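Filed under: Lists / Equipment & Purchasing

From: Wanting Yao
To: cell-builders list
Subject: Re: second cell, what to put in the March request

Hello Reynaldo, hello all,

Thank you for the numbers. I answer under your text.

Reynaldo Tiongson wrote:
> For the second cell I have put 2 arms, the frame, one tabletop and
> the grippers. Nedia quoted 3,154 for the frame with posts and
> braces, delivery to Hallavdale not included. I would like to send
> the request before noon tomorrow. Did I forget something? Zeyu
> thinks we can skip spare fingers the first year.

I do not agree with Zeyu about the fingers. In the first cell we changed them two times already, and the second time we waited five weeks for the parts. Please add one spare pair for each arm. It is a small line compared with the arms, and Baoshan can keep them in his cabinet.

The frame price looks correct to me, but please ask Nedia if the brackets are inside the price. Last time they were a separate line and we saw it only on the invoice. If they are extra, I would order them from Jomwood together with the tabletop, so we pay one delivery. 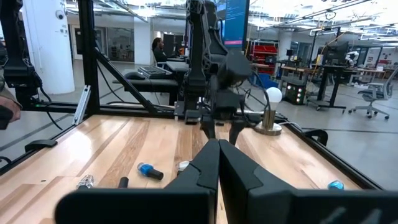
About the tabletop, I prefer wood again. Mingxuan asked for a metal plate, but we screw and unscrew things very often and with wood we can make a new hole in a minute. When it is too damaged we buy another one. I would plan for one replacement in the second year.

Two more things I don't see in your list:

- cables and cable holders. I know it sounds like nothing, but in the first budget we forgot them and it was roughly a tenth of what we spent on the frame.
- the small objects for the tasks. People bring tools from home and then take them back, and the task cannot be repeated. Please put a fixed amount, even a low one.

For the monitor, we can wait. Tạ has an offer for used ones but I did not check the condition yet.

Can you send me the sheet again when the fingers are in? I can read it this evening after 7.

Best regards,
Wanting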